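Accept all cookies | Manage preferences

The Grip That Wasn't

Wednesday's run at the Bindach lab logged 62 towel folds before the Zullier controller reported a closed jaw on a gripper that was still open. The operator kept moving. The towel dropped, and the log recorded a clean fold.

The fault sat in the left jaw sensor. Its signal cable had worn where it bends near the wrist, and the reading froze for 250 milliseconds at a time. The controller treated a frozen value as a valid one -- no timeout, no warning.

A review of 502 stored runs found 12 with the same flat reading. All had been marked good and passed to Penry for training.

Towel work shows the fault early. Both upper corners have to be held at once, and a missed pinch spoils the lift.
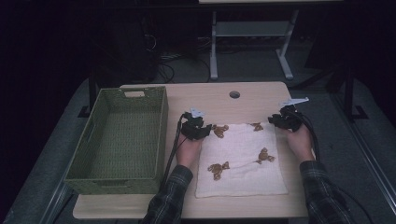

What changed

The controller now stops the run if a jaw value holds still during commanded motion. Cables are checked at the start of each shift. The bad runs have been pulled.

14 shares | 3 comments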